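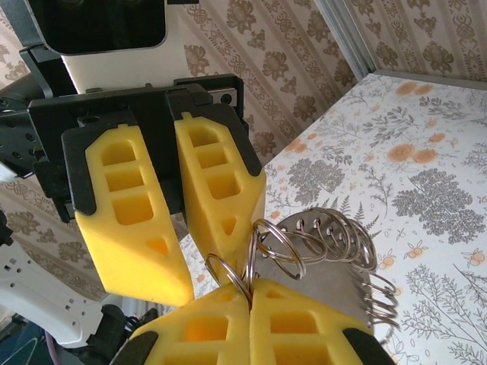
Legibility is the degree to which an audience can separate one object from another in the time a performance allows. It depends first on contrast of value (light against dark), then on contrast of hue, and only then on detail. The bright yellow foam set in its black holders is legible by the first two tests: the pads differ from the holders both in value and in hue, and their tapered outline can be followed without any help from the recessed pockets. A performer's costume, a hand prop or a doorway in a set can be assessed in the same way. Detail within the outline, such as trim or lettering, is treated separately in Section 2.

The standards differ between stage and screen. In the theater, viewing distance is fixed by the seat, and the designer must work for the back row as well as the front. In a house of 3,000 seats, facial expression is lost to much of the audience, and posture, outline and color carry most of the information. On screen, the close-up removes the problem of distance but adds the problem of duration. A shot may be held for less than a second, and the viewer must find the subject at once. 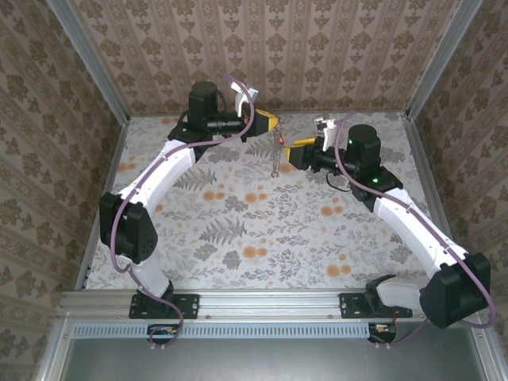 Background pattern is the most frequent cause of poor legibility in both forms. A pattern competes with the actor when its scale is close to that of the face or hands, or when its value range matches that of the costume. Three remedies are in common use: reduce the contrast of the pattern, change its scale, or light the actor separately – the last being the most costly in rehearsal time.

The chapter draws on two productions. The first is the touring staging of Trestell, which was designed for a 3,000-seat house and later moved to a studio with 34 seats. The second is the television serial Chambi, shot almost entirely in one furnished room. Both were lit with tungsten sources, and their working drawings are reproduced in the appendix.

Key terms: value, hue, outline, pattern scale, throw, separation light.

Before reading further, review the definitions of key light and fill light in the previous chapter. The exercises assume a scale model of the Grikum stage or the Getum stage; either may be used, but measurements should not be mixed between them.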